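Wednesday, March 11, 2020

# What Players Do in the Off-Season -- talk notes

**Open (keep it under two minutes)**

Hi everybody, thanks for coming out on a weeknight! Start with the question: who knows what their favorite player did last summer? Let a couple of people answer. Somebody will say "golf." Go with it.

Then say what tonight is about. I've followed the Flutitz basketball club for 11 seasons, and for most of those I thought the year ended with the last buzzer. I was so wrong. Summer is when I started to like these guys as people, and it made me watch the games differently too.

**Brândușa's summer**

Start with Brândușa Chiriac, because half the room came to hear about her. Point guard, captain of the women's team, and she spent her whole break at home in Clistel running a morning clinic for kids on an outdoor court with one good rim. She taught left-hand layups for a solid week. Only left-hand! The kids complained and she didn't budge.

- Tell the bit about her mom bringing plum dumplings for 10 kids and feeding the whole street
- She got married in the last week of the break. Three teammates were there and one caught the bouquet (don't say who, she asked me not to)
- She was back in the gym the Monday after
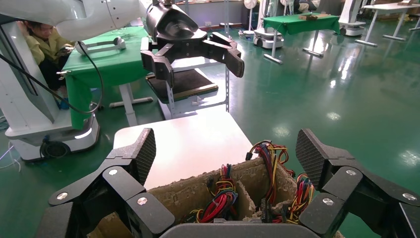 Her first game back she had a left-hand finish in traffic, and I yelled so loud my neighbor moved over a seat. Pause here, let them laugh or not.

If there's time, add what she told me about rest. She didn't touch a ball for the first two weeks. She slept, she swam in the lake, she read detective novels. I love that, and I think younger players need to hear it from someone like her.

**Zoltán and the long road trip**

Zoltán Kerekes -- say the name slowly, ZOL-tahn KEH-reh-kesh, I fumbled it last time. Backup center, very tall, very small car. He drove 2,000 miles to see old teammates, stopping to play pickup wherever he found a court. In Vakano he lost a one-on-one to a high school kid and posted the score himself.

His free throws got better over the summer. I asked him how and he said he shot 700 a week, mostly in parking lots and schoolyards, wherever there was a hoop. Then he changed the subject to soup. Do the voice if the room is warm.

**The Hunt weekend**

Everyone meets up in Hunt before camp. No coaches, no schedule. They rent a house by the river and cook badly. Last year's softball game had over 40 -- no, cut the number, I never checked it. Just say it was a big crowd and the rookies pitched.

Slow down for this part. A new player told me she was scared to walk in the door that first night, and Brândușa handed her a potato peeler and made room at the counter. By breakfast she had a nickname.

**Wrap-up and questions**

- Ask people to share a summer story about a player from any team, any sport
- Likely question: do players get paid for clinics? Brândușa didn't. I can't speak for the others
- Likely question: is Zoltán coming back next season? I don't know, and I want it as much as you do
- Next talk is in April, on the best and worst team buses. Sign-up sheet is by the door
- Return the clicker to the front desk!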